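Grilten gripper finger kit, review after a month on our bench arm

4 out of 5

Bought in February to replace the fingers that came with the arm, which had gone wobbly at the root. Paid 89 for the kit, that's 2 fingers, screws, a hex key and a folded sheet of instructions. Sheet is useless. More on that.

Fitting. Took me most of an evening, should have been twenty minutes. The screws go in from the side and you can't get the supplied key square on the inner one unless the jaw is fully open. Sheet says to do it closed. Don't. Power up, jog the jaw open, power down, then fit. Used my own ball end key in the end and it went straight in.

Also – check the screws for threadlock before you start. Mine had none. Dab of the blue stuff, left it overnight. Isla MacRitchie fitted the same kit on her arm without any and had a finger working loose inside two weeks, so I'd call it a required step even tho Grilten doesn't mention it.

Then calibration. We work over a cutting mat with a printed grid and I'd reccomend that to anyone with a small arm. Bring the finger down to just above the surface, pick a grid line, jog along it, see if the tip drifts off. If it does, your wrist rotation is out or the finger's seated crooked. Mine was crooked. Loosened, pushed it home, did it again, fine.

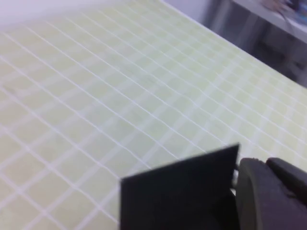
Redo your tool offset as well. The new fingers are not the same length as the old ones and if you run an old program you'll drive the tips into the table. Ask me how I know. Wrist camera needs a recheck too, the finger takes up a different bit of the view and our old mask was wrong.

Wear so far is good. Log says 332 cycles since fitting, mostly light stuff, and no play at the root when I wiggle it by hand. Tips have a slight polish. I wipe them down on Fridays and put a key on the screws at the same time, no movement yet.

Gripes: instructions, obviously. No spare screws, and they're small and they roll. Emailed support about the tightening torque, Fergus Guthrie wrote back next day with a proper answer, so credit there, but it should be on the sheet.

Would buy again. One star off for the sheet and the threadlock.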